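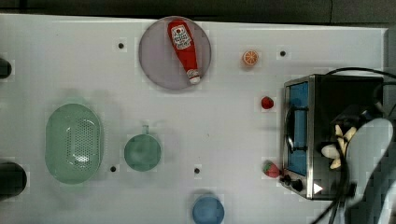
Play kitchen set on the white table, with the toaster oven at right.

Hartley Play Kitchen Table: Frequently Asked Questions

What comes with a booking?
The table, the toaster oven, a colander, a plate, cups, pots, a ketchup bottle and a bag of small food pieces. Each booking lasts 90 minutes.

How many children can use it at once?
Four. Larger groups should book two sessions through Dale Fehr at the front desk.

Can the toaster oven be plugged in?
No. It is for pretend cooking only. Please leave the cord where you found it.

Is it suitable for toddlers?
The set is meant for ages three and up. Some of the fruit is small, so an adult needs to stay at the table. 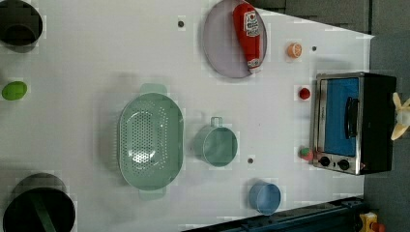
Oval colander, plate and ketchup bottle on the table.

How should we clean up?
Wash the plate, cups and colander in warm soapy water and dry them with a towel. Wipe the table with a damp cloth. Do not put anything in the dishwasher.

Where does everything go?
Food pieces go back in the Filidlow bag. Everything else goes on shelf 35, with the pots at the back.

What if a piece is missing or broken?
Tell the desk before you leave. There is no charge for a single lost food piece. For larger items, contact Nathalie Sutherland at extension 367.

Can we bring our own play food?
Yes, but label it and take it home with you.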